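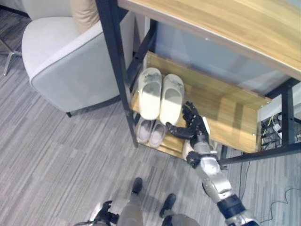 Trarinham, February

Why wood has stripes

If you sit at a wooden desk at school or at home, look closely at the top. You will probably find thin lines running along it. Some are dark and some are pale. Some are straight and some bend into loops. These lines are called the grain, and they were made while the tree was alive.

How a tree grows

A tree grows taller from the tips of its branches. Its trunk grows wider in a different way. Just under the bark is a very thin layer called the cambium. Every year the cambium makes new wood on the inside and new bark on the outside.

In places with a cold winter, trees grow quickly in spring, when there is plenty of water. The wood made then is usually paler. In summer growth slows down and the wood is darker and harder. In winter the tree rests. One pale band and one dark band together make one year of growth, called a ring.

When a tree is cut down you can see the rings on the stump. Shanthi Barua works at the small forest museum in Trarinham, where a slice of an old oak hangs beside the front door. It has 167 rings. Children are allowed to touch it, and the middle has gone a darker colour from all the hands.

From rings to lines

A board is cut along the length of a trunk, so the rings show up as long lines instead of circles. If the saw goes straight through the centre of the log, the lines are close together and nearly straight. If it goes nearer the outside, they make tall pointed shapes, a bit like a row of church windows. Woodworkers call these cathedrals.

A knot is the dark round spot you sometimes find in a board. It is the place where a branch was joined to the trunk.

Light wood and dark wood

The colour depends mostly on the kind of tree. Maple and birch are very pale. Oak is light brown. Walnut is dark brown. Colour can change with time, too. Cherry gets darker in sunlight, and if you leave a book on a new cherry table for a few weeks you may find a lighter rectangle underneath it.

Hardwood and softwood

These names are confusing. Hardwoods come from trees with broad leaves, such as oak. Softwoods come from trees with cones, such as pine and spruce. Most hardwoods are harder, but balsa is a hardwood and you can dent it with your fingernail.

Try it yourself

You will need a sheet of thin paper, a wax crayon with the wrapper off, and a piece of rough, unpainted wood. Ask an adult to check it for splinters.

Lay the paper on the wood and hold it still. Rub the side of the crayon gently over it. The raised parts of the grain will show up as darker lines. Try a fence board and an old breadboard and see which gives the clearer pattern.

The museum has a rubbing table in the back room, open on Saturday. Bring your own paper if you want to make a large one.

Words to know

Bark: the outer covering of a tree
Cambium: the thin layer where new wood and bark are made
Grain: the pattern of lines in a piece of wood
Knot: the mark left where a branch grew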